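Small boxes, one short shelf

3 shares | 10 comments

September 30, 2020

I have been putting off the tea and snack cartons since January. They end up all over the table and I stop noticing them. This week I finally set the little raised shelf at the back and started sorting by color, reds on the left, orange next, purple wherever there is room.
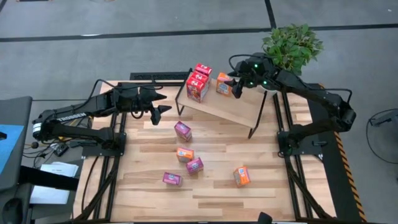 Lastel wrote back that color is the wrong way to do it and that I should go by size - tall ones at the back, or the labels get hidden. Fair point. I tried that once with the spice tins and lasted three days.

The purple ones will probably need a second shelf. Morkby has one with the same kind of legs, so I may go look before I stack anything higher.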